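Notebook, Usden field workshop
June 25, 2026
Large animal catch panels, highway kit

Picking up from the last entry, where I had the first gate hung and was far too pleased with myself about it. The job is still the same: a set of light folding panels that two people can get out of a pickup and set up on a highway shoulder when a horse or a cow or a stray llama has decided to go for a walk. The county wants them before the fall fairs, when half the livestock in the valley is on trailers and some of it gets out.
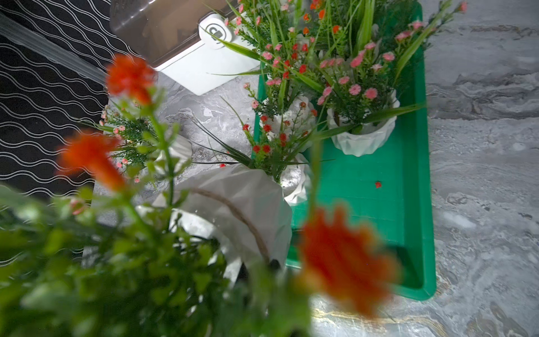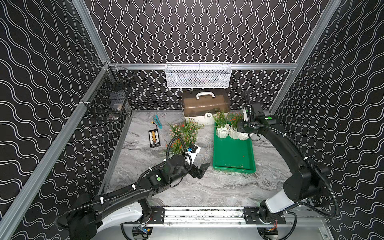
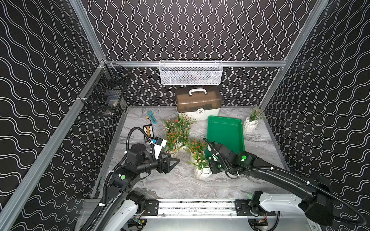 So, the hinges. I had been using the Walix pins because we had a drawer full of them and I hate to buy what I already own. They are fine pins. They fit, they drop in with a nice clean sound, and they come back out when you want them to, as long as the ground is level. The trouble is that no highway shoulder I have ever stood on was level. I set up five panels this morning on the slope behind the shop, the one that runs down to the ditch, and by the third panel the pins were binding so badly that I had to lift the whole panel with my knee to get one seated. I can do that on a nice morning with a cup of coffee waiting for me. I would not want to do it in the dark with a nervous mare on the other end of a rope.

I went back in and dug out the Lashari couplers, the ones with the slotted eye that we passed over in December on account of the rattle. They do rattle. But the slot lets each panel sit at its own angle, and I got all five up on the same slope without any swearing at all, then took them down and did it again to be sure I wasn't just having a good run. The rattle still bothers me. A loose animal on a road is already listening to trucks and radios and people who mean well, and the last thing it needs is a fence that sounds like a box of spoons. I wrapped one coupler in a strip cut from an old inner tube and that took most of the noise out. It looks terrible. I'll try heat-shrink next, or a proper rubber sleeve if I can find one in the right size.

Load test, for the record. I hung the bag rig on the middle panel and pulled sideways at chest height with the hand winch. The target on the sheet is 2,000 pounds. We got to 1,858 and then the foot plate on the downhill side started walking, so I stopped. Nothing bent and nothing cracked, and the couplers looked the same after as before. I am calling that a foot problem and leaving the panel design alone for now. The spikes on the foot plates are too short for gravel, which I think I said back in the winter and then forgot to do anything about. Longer spikes, and maybe a second hole so you can drive one in at an angle.

Weight is my other worry. Each panel with the Lashari hardware comes to 11 pounds over what I promised, and I know exactly where it went: the bottom rail. I made it heavy after we watched that video of the steer getting its nose under a fence and simply strolling off with it. I still think a heavy bottom rail is right. The top rail could be lighter, though, and I have a length of the thinner tube on the rack that has been waiting for a use.

The Vonovent mesh came too, two rolls of it, in that dull tan color. I like it very much. The idea is to hang it on the panels so the animal sees a wall and doesn't study the gaps, and it lets the wind through, so a passing semi shouldn't turn the whole pen into a sail. I clipped a piece to one panel and left it out by the road over lunch. It flapped at the bottom corner where I had only used one clip, and everywhere else it stayed put. Two clips at the corners, then, and I should order more clips while I'm thinking of it.

One note for whoever borrows the kit next – please put the winch handle back in the winch box. I spent a good part of the morning looking for it and found it in the feed bin, and I have no idea how to even ask about that.

Still to do:
Rubber sleeves for the couplers, measure first
Longer spikes, second hole in the foot plates
Remake one top rail in the thin tube and weigh it
Corner clips
Try the setup after dark with headlamps and gloves on, on the slope, and time it
Ask the fairgrounds if we can borrow a calm pony for an afternoon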